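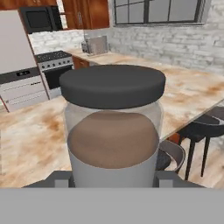 **Part-time baker and counter help, Trostelow Bakery**

Trostelow is hiring one person for early shifts in the kitchen and at the counter. The job starts as soon as we find the right person and runs through the end of August, with a good chance of staying on after that.

We are a small shop on Gerkari Street. We make bread, buns, two kinds of cake and hot drinks, and we supply three cafes in the Gruvard neighborhood. Most of the baking is finished by 8 a.m.

## The work

- Weighing and mixing doughs from written recipes
- Shaping rolls and loading the deck oven
- Packing the cafe orders and checking them against the sheet
- Serving customers and making coffee and hot chocolate
- Refilling and labeling dry goods, washing up, sweeping

Shifts are 5 a.m. to 11 a.m., four days a week, including weekends. You will be paired with Hoi-yan Liu, the head baker, for your first month.

## What we need from you

You should have worked in a kitchen before, though it does not have to have been a bakery. You need to be able to lift a 50-pound flour sack and stand for most of a shift. A food handler card is required by your first day. If yours has expired we will pay for the new one.

A driver's license is useful but not required. The cafe run is done by Poon Deliveries.

## Pay

$19.50 an hour, plus a share of counter tips. Paid every two weeks. Bread to take home at the end of each shift.

## How to apply

Bring a resume to the shop at 279 Gerkari Street any morning after 9, or leave it in the mail slot. Include the names of two people you have worked for and the earliest date you can start. Applications close 4th February. Everyone we interview will do a paid two-hour trial in the kitchen.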